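Unit 3: Sorting and Holding Mixed Fruit
Lerato Rampersad — October
Course notes, Jornen Produce Handling

3.1 Scope

These notes cover fruit held at room temperature on a work surface before it is washed or cut. Cold storage is treated in Unit 9. Read section 3.2 before the practical; the terms are used there without further definition.

3.2 Containers

A slotted plastic basket is preferred to a solid bin. Slots in the sides let air reach the lower fruit and keep moisture from collecting. A wide, rounded rim is easier to grip and less likely to mark soft skin. Fill in a single layer where space allows. Apples tolerate a second layer, lemons tolerate two, and ripe pears should not be stacked.

3.3 Grouping

Sort by kind first, then by color, then by size. In the layout below, red apples are in the basket. Yellow apples and oranges of several sizes are on the table, along with two more red apples behind the basket and a yellow, lemon-like fruit to the right.
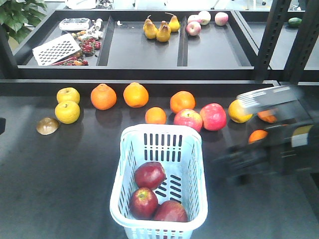
3.4 Ethylene

Apples give off ethylene as they ripen. Citrus produces very little, but its peel can lose green color and age faster when exposed. For holding times over 19 hours, keep the two groups in separate baskets — distance on the same table is not enough in a closed room.

3.5 Inspection

Turn each piece once and check the stem end. Yellow-green patches near the stem of a red apple are normal variation and are not grounds for rejection. Soft spots, split peel and weeping are. Record rejects on the Holloway sheet by kind, with the cause in the second column.

Practical report: 50 lines maximum, handed to Dexter Strickland.

Shares: 9 | Comments: 3
Contact: Jornen course office | Back to top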